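Home | Kitchen | Workshop | Laundry | Storage | Contact

Looking after an oiled wooden worktop

Clear the top and brush off crumbs before any liquid goes near it. Wash with a cloth wrung out in warm water and a little washing-up liquid, then dry along the grain.
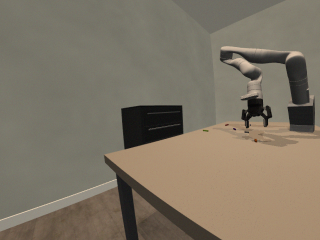

Test the finish with a few drops of water. If they bead, leave the oil alone. If they soak in and darken the wood, it needs another coat.

Sand raised patches by hand with 240 grit. Coarser paper leaves scratches that show once oiled. Vacuum the dust and wipe with a barely damp cloth.
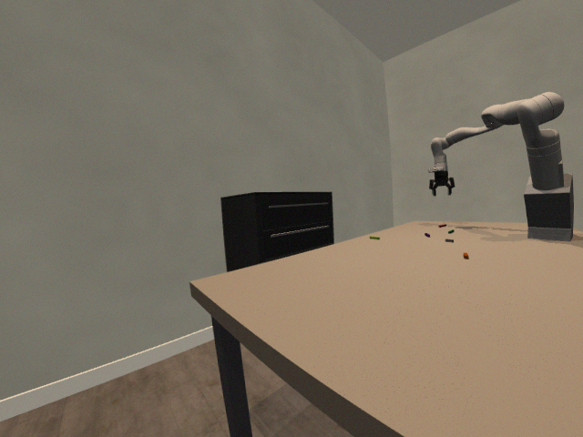
Apply oil thinly with a lint-free cloth. 600 ml of Pasley worktop oil gave our bench three coats with some left over. Wipe off the surplus after 20 minutes and leave overnight between coats. Oily rags can catch fire by themselves: lay them flat outdoors to dry before binning.

Treat end grain and sink cut-outs twice.

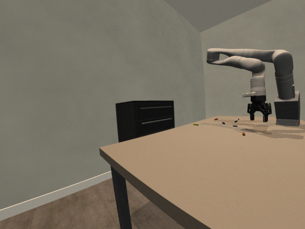 Speckled tan tabletop with a dark leg under the near corner.

Stand hot pans on a trivet, oiled top or not.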